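Denholm Kitchen Review Questions "Hand-Finished" Claims on Everyday Bowls

October 2019
By Endang Rondonuwu, Denholm press desk

Denholm, the independent reviewer of household goods, today published a report on the words stores use to sell ceramic bowls. Its main finding will not please the people who write the tags. Terms such as "artisan," "small batch" and "hand-finished" told our reviewers very little about how a bowl was made, and even less about how long it would last.

The report looks at mid-priced mixing and serving bowls sold under the Pakska and Menon names, along with house-label pieces from the Hultthorpe stores. Denholm bought every bowl at full price. No maker or store saw the results before they were printed.

Each bowl went through 100 dishwasher cycles and was then checked for chips, fine cracks and dull patches. Five of the eight bowls sold as "hand-finished" came out with chips on the rim. Two of the plain bowls, which carried no such claim and cost less, did the same.

"We asked all three sellers what the hand in 'hand-finished' did," said Tarun Mathur, who edited the report. "One told us that a worker wipes the foot of the bowl before it is boxed. I wipe my bowls too, and I don't charge extra for it."

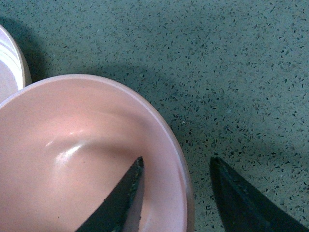
A pink-glazed ceramic bowl with a rounded rim.

The report is just as doubtful about color. Pastel glazes have been sold since January as "calming" and as a help to people who want to eat smaller meals. Denholm asked for the research behind those statements. Menon sent a trend forecast. Pakska sent a link to its own catalog. Hultthorpe did not reply, though the wording on its shelf cards has since been changed from "proven" to "inspired."

Denholm does not say these are bad bowls. Several are pleasant to use and easy to clean, and a few dishwasher chips will not bother every household. What the report disputes is the price gap between a bowl with a story and a bowl without one. Shoppers who like a shape or a color should buy it for that, and should treat the tag as advertising until the seller can say who did what to the bowl and when.

The report also covers "microwave friendly," a phrase that none of the sellers would define in writing, and warranties that leave out damage from "normal kitchen contact."

The full report, with test notes and the sellers' replies, is available free of charge from the Denholm press desk.

Contact: Endang Rondonuwu, Denholm press desk | Copyright Denholm. All rights reserved. | Back to top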